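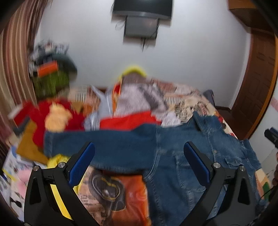 Clirnik is a hand-held gripper kit made by Klinhom for recording household handling tasks that are later used to train robot arms. It is sold as a single tool or as a matched pair, and is best known for its use with clothing and bedding, two of the hardest materials for a robot to deal with.

Design

The kit grew out of a hobby project by Krum Mladenović, who wanted a tool that a person could carry through an ordinary home without setting up a robot first. Two black fingers face each other and close when the user squeezes a trigger in the handle. Each finger ends in a blue textured pad, angled inward, and the pads are the part that owners praise most. They can pinch one layer of a T-shirt off a heap and still hold the thick hem of a denim jacket, a wonderful range for such a simple mechanism. A camera on the tool looks out past the fingers with a very wide view, so straight edges such as door frames look curved in the recordings.

The pads pull off by hand and can be swapped in under a minute. The complete tool runs for 135 minutes on one charge.

Use with laundry

Clothes are a demanding test. A jacket lying across a bed has no fixed shape, its sleeves cover other things, and a printed shirt on a printed bedspread can be hard for software to pick out. Clirnik recordings are made in lived-in rooms for exactly this reason, and the manual suggests leaving the bed as it is — pillows, papers and all.

A standard laundry session lasts 60 minutes. The user picks up one piece at a time, spreads or folds it, and lets go fully before reaching for the next. Theerawat Tanasarn, who wrote the folding section of the manual, recommends starting with heavy items such as jeans and jackets and saving socks for a second session.

Software

Recordings are sorted in Zinari, a desktop program included with the kit. It splits a session into single grasps and lets the user label each one. The open Clumix collection, built entirely with Clirnik tools, held 2,598 labeled clips at its first release. Version 2 added towels and fitted sheets.

Reception

Reviewers have been warm about the grip, the light weight and the clear manual, which is a pleasure to read. Complaints center on the trigger, which is stiff for small hands, and on Zinari's slow export. A softer trigger spring was added to the kit in October and is also sold separately.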